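Fumness Readers Board > Science Fiction > Series and Authors

Thread: Hafstein cycle, reading order and the Plavar translation

ringfall_k
Finished the first Hafstein novel last week and would like to settle an order before buying the rest. The publisher numbers them by release date. The appendix in my copy gives an internal chronology that puts the fourth book, Lundetti, first. Which one do people follow?

Second question. My copy is the Plavar edition, translated by Teodor Haugen. Is it the same text as the older paperback? Page counts differ by 126.

oddgeir77
Release order. Lundetti is set earlier but assumes you know what the tether is and why the colony stopped paying for it. Halvorsen wrote it as an answer to the first three. Reading it first removes the only open question in book two.

marginalia
Disagree. I read Lundetti first and had no trouble. The tether is explained in chapter 10, in full, with the mass budget. Book two reads as procedure if you already know the cause of the failure, and procedure is what Halvorsen does well.

oddgeir77
Chapter 10 explains how the tether works. It doesn't explain the vote, and the vote is what book two is about.

marginalia
The vote is summarized in one paragraph on the second page of book two. Nothing is lost.

T_Brandvold
On the page count: most of the 126 pages is typesetting. The old paperback ran small type with narrow margins. There are textual differences too. The paperback translation dropped the engineering logs between parts one and two. Haugen restored them and kept the original units. He also changed "warden" to "steward" all the way through, which I think is wrong. The office has police powers from chapter three onward.

ringfall_k
Thanks. Mine has the logs. I assumed they were in every edition.

pell_mell
The logs are the weakest part of the book. Six entries on valve inspection, then a seventh in which a man dies. Cutting them was a reasonable editorial decision.

T_Brandvold
The seventh entry has no effect without the first six. The inspection interval changes between entries four and five and no character mentions it. That is the whole mechanism of the accident.

pell_mell
I noticed the interval. I still had to read six entries on valves.

ringfall_k
Is the print run on the Plavar hardcovers small? The third volume shows as unavailable in both shops I checked.

T_Brandvold
2,000 copies for volume three, according to the colophon. Volumes one and two don't state a number. A reprint is listed for June. I would wait for it. Used copies are priced at twice the cover price and the binding is the same glued block.

hexapod
Adding something on the station layout, as it affects the order question. The map in Lundetti and the map in book one don't agree. Book one has the docking arms in pairs, all on one level. Lundetti describes them as staggered along the spine.

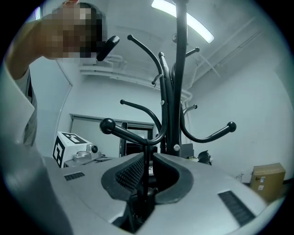
The staggered version is the only one that works with the traffic rules in book two, where a ship leaving a lower berth has to clear the arms over it before it can turn. If the arms were paired on one level there would be nothing to clear, and the delay in chapter six would have no cause. For the general form, take the black coat rack: one thin upright, curved hooks leaving it at different heights and in different directions, a ball on the end of each. Put a berth where each ball is and you have the Lundetti station. The map in book one should be treated as an error, and anyone starting there should skip it.

oddgeir77
Torunn Halvorsen said in the afterword to the omnibus that the book one map was drawn by the original publisher from a synopsis. So it is an error, but it doesn't bear on reading order. You can ignore a map in any order.

marginalia
It does bear on it. Start with Lundetti and you have the correct layout before you reach the docking sequence.

hexapod
The berth numbers in Lundetti run from the top down, for what it's worth. In book two they run from the bottom up. I haven't found an explanation for that in either edition.

T_Brandvold
Haugen has a note on it at the back of volume two. The numbering was reversed after the refit.

ringfall_k
I'll go with release order and skip the map. Does the omnibus use Haugen's text or the old one?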